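Every Town Should Have a Pegboard Wall

I have loved pegboard since I was tall enough to reach my uncle's, and I'd like to make a case for it in public. A big one, in a place anybody can walk into, hung with tools anybody can borrow.

Putville has had one since March. It runs the whole back wall of the old Mittal feed store, and 600 people have cards for it. I went in for a pipe wrench and stayed the entire afternoon! You see everything at once: the planes, the clamps, a tile cutter I had no use for and immediately wanted. Put those same tools in drawers and I would have asked for my wrench and gone home. 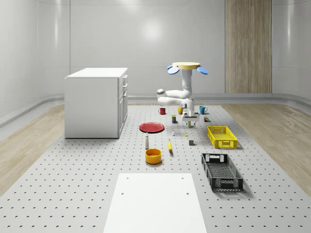
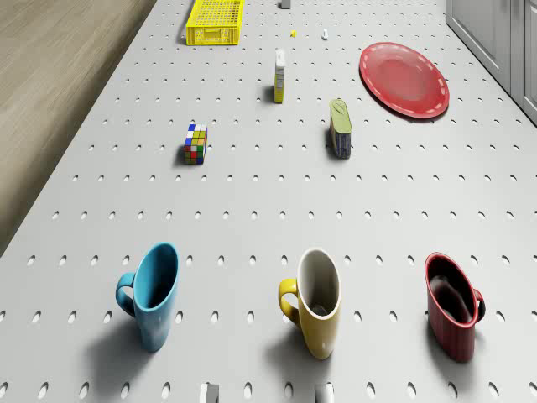
Erhan Şimşekoğlu
Columnist, home and neighborhood

And the holes! Plain rows of holes let you change your mind. If the saws are in the wrong place, you move them in a minute, with no drill and no patching (my own garage has been rearranged 3 times this year, and I regret none of it). A town's needs shift in the same way. Rakes come forward in the fall, then the snow shovels take over.

Some people will say things get lost, and sure, they do. Jhonatan Benavides, who helped set up the Putville wall, told me they spent $2,000 to get going and put aside $90 a month for replacements. That seems like a bargain to me. I have a hedge trimmer that I've used twice, and I know of four more on my block, all sitting in the dark.

Ondness has an empty storefront next to the post office, with good light and a long blank wall. I walk past it most mornings and mentally hang the hammers. If you own that building, please call me. I'll bring the hooks.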